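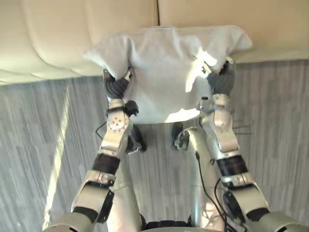

Both Zallik hands on the white cloth, up against the front of the sofa.

I've been living with a pair of Zallik multi-fingered hands for most of the spring now, and people keep asking me whether they're worth the bother over a plain two-jaw gripper. So I've finally sat down to write it all up. Short answer: for soft things, yes, and for nearly everything else I'd still reach for the simple Kekier jaws that we had on before.

A bit about what we do, for anyone who's landed here from a search. There are four of us and we work on household tidying, which mostly means cloths, cushions, throws and whatever else ends up on a sofa. Nothing heavy, nothing sharp. We drive the arms by hand from a Todance controller (more on that further down, I have feelings about it) and judge a gripper on how much swearing it causes in an afternoon.

The Kekier jaws cost us 259 a pair and they are wonderful little things. You plug them in, they open, they close, and Karim Khasawneh had them fitted before the kettle boiled. The Zallik hands came to 1320 for the two and took us the best part of two days, most of it spent on cabling. If you buy a set, buy longer cable ties than you think you need! The wires at the wrist want to go everywhere and the little guides in the box are far too small for them.

Once they're on, though, cloth is a joy. With the flat jaws I always had to come at a hem dead square or I'd get a mouthful of nothing, and on a leather sofa the fabric just slides away from you. The fingers curl round a corner and bunch it up into the palm, so you can be a good bit off with your aim and still come away holding something. Holding a cloth by two corners and keeping some tension across the top is the job I do most, and it's the one where I'd never go back.

I did find that bunching has a price. You lose a fair bit of fabric inside each fist, so if you're trying to fold neatly you end up with scrunched corners that need smoothing out afterwards. Nadine Matar gets much tidier folds than I do by closing only the first two fingers and leaving the others loose. I've tried to copy her and mine still look like something off the bottom of a wardrobe.

Cushions are where the four of us disagree. I like to take one by the lower edge with a hand on each side and lift, and the fingers are lovely for that because they sink into the fabric and

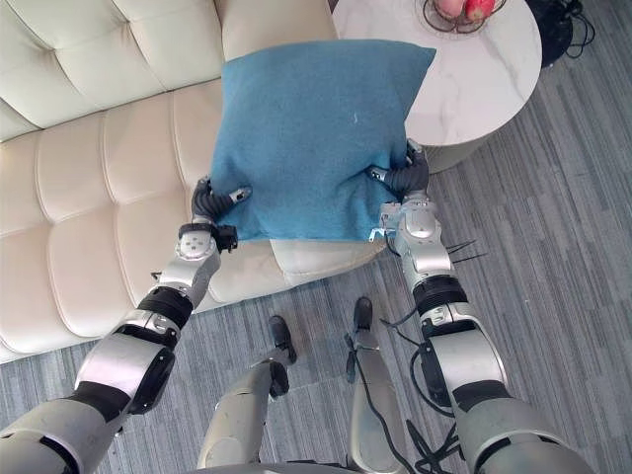 spread the squeeze over a wider patch than two flat pads would. Joon-young thinks that's daft and that a cushion should be held by its sides, halfway up, where it can't flop over backwards. He's right about the flopping with a big floppy feather one. With a firm square cushion I haven't had any trouble, and going in low means my wrists stay out of the way when I'm setting it down on the seat.

Where the hands really let themselves down is speed. Opening all the way takes long enough that you notice it every single time, and if a fibre catches in a finger joint you have to stop, back off and pick it out. Fuzzy covers are the worst for this. I now go over the knuckles with a bit of tape at the end of the day, and it does help.

Now, the Todance controller. The grip slider is too coarse — there are 57 steps on it and I'd swear the first twenty do nothing whatsoever. Sawsan Daher remapped ours so the useful part of the range is stretched across the whole slider, and it was like getting a new pair of hands. Please do that before you decide you hate them. The factory setting made me grip everything like a stair rail.

We borrowed a set of Nieto fingertips for a week as well, which push on over the Zallik ones. Grippier on leather, worse on cotton, and one of them kept working its way off. I sent them back.

Would I buy the hands again? For cloth and cushions, yes, and I'd budget the extra day for wiring. If you're mainly moving boxes and bottles, get the Kekier jaws and spend what's left on a better controller. I'm getting a second set of Zallik fingers in August with the new joint covers, and I'll add a note underneath once I've had them on something fuzzy.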